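3.2 Where household objects are left at the end of the day

The second part of the survey dealt with objects that have no fixed storage place in the home. Respondents in Garkesley and Fivach were asked to name the last surface on which they had put down their phone, their keys, and any dish used outside the kitchen. Answers were given in free text and coded afterward by surface type (Figure 2).

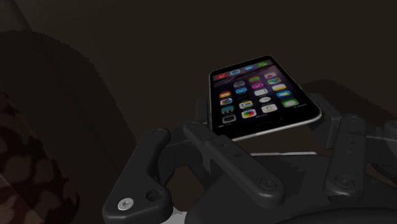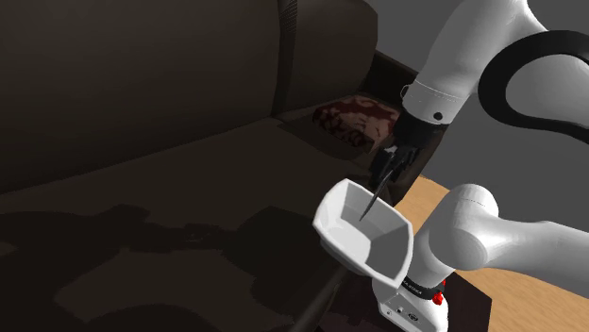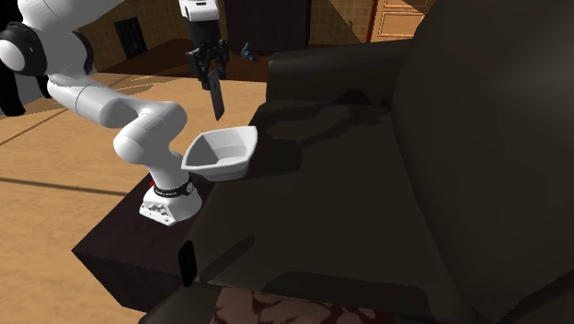 Figure 2. Objects and furniture, computer-rendered. First: phone. Second: bowl and sofa. Third: sofa and block-shaped table.

We received almost 2,000 usable answers from 500 households. Answers that named a room but no surface ("in the den," "upstairs") were dropped. Answers that named two surfaces were coded by the first one mentioned.

In both towns the sofa was the surface named most often for phones during the evening. It was followed by the kitchen counter and the bedside table. Keys were rarely left on the sofa. Most people who lived in detached houses put them near the front door, while apartment residents in Fivach more often used the kitchen counter.

Dishes followed a different pattern. Bowls and cups were left on a low table if the living room had one. In homes without such a table, respondents named the floor next to the sofa, the armrest, or the seat. Households with children under school age reported fewer dishes outside the kitchen, and several wrote that eating in the living room was against house rules.

Our coding scheme is based on the Hamada list of domestic surfaces, with 2 changes. We merged "coffee table" and "side table," as respondents used the terms loosely. We also split "seating" into sofa and chair. The earlier Nurnetti survey kept these together, and its results for seating can't be compared directly with ours.

The answers were collected in November, when evenings are spent mostly indoors. Porches and garden tables were hardly mentioned, and a summer round would likely give them a larger share. Time spent looking for misplaced objects was asked about separately and is reported in Section 3.3.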